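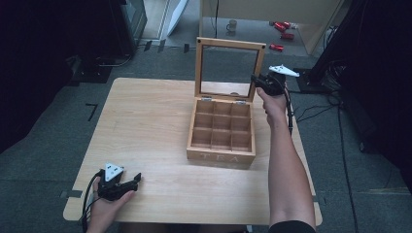 Wedding season, and what I wore to survive it

I have been to four weddings since the last newsletter and my feet may never forgive me. Four! Two in barns, one in a registry office with a very nice lunch after, and one at the big hotel at Wukstead where the drive is so long that the taxi driver asked if I'd packed sandwiches. So this month's ramble is all confetti and hats, and if you only come here for the telly gossip, skip to the end.

First, the hen do. I'd been dreading it a bit (matching sashes, you know I don't do sashes) but the bride's sister had booked us a cabaret night at the Delacroix and it was brilliant. We had a booth near the stage, a drag act who did twenty minutes on the subject of bridesmaids, and a karaoke slot at 11pm that I have very little memory of. There is a video of me doing the high bit from a power ballad. It has been posted. It had 288 likes when I last dared look, and most of them seem to be from people I went to school with.

Now the frocks. I promised myself I'd buy one dress and wear it to everything, like the celebs keep telling us they do when they "rewear" something on a red carpet. I went for a bottle green wrap one from Visatia, with sleeves, and pockets, and enough give in it for three courses. It went to all four. I swapped the shoes and the earrings and only one person noticed, and she was my mum, who announced it to the whole table between the soup and the chicken.

A few of you wrote in after last time asking about hats. My view hasn't changed: a big one for church, a small one for barns, none at all if you're going to be hugging a lot of people. I took a wide brim to the Wukstead do and spent the entire drinks reception apologising to a tall man behind me. We didn't meet properly until the disco, by which time the hat was on a coat hook.

Best first dance goes to barn number two, who started off with a slow waltz and then went into a full routine they'd been practising in their garage since January. The groom did a slide on his knees. His trousers did not survive and he did the cake cutting in borrowed jogging bottoms, which I thought was very romantic.

Worst moment was also barn number two. The band's van had broken down, so for an hour and a half the music was an uncle's phone in a salad bowl. People still danced, mind you.

And the favours! I came home with sugared almonds, a candle, a packet of seeds and a miniature bottle of something pink called Faltent that I'm saving for an emergency.

My inbox is open if you've got wedding stories of your own, the dafter the better. I had 259 emails after the proposal special and read every one of them, mostly in the bath. I can't print them all but the one about the swan is definitely going in. Next month it's party shoes you can stand up in, and I'm trying on as many pairs as my toes will allow.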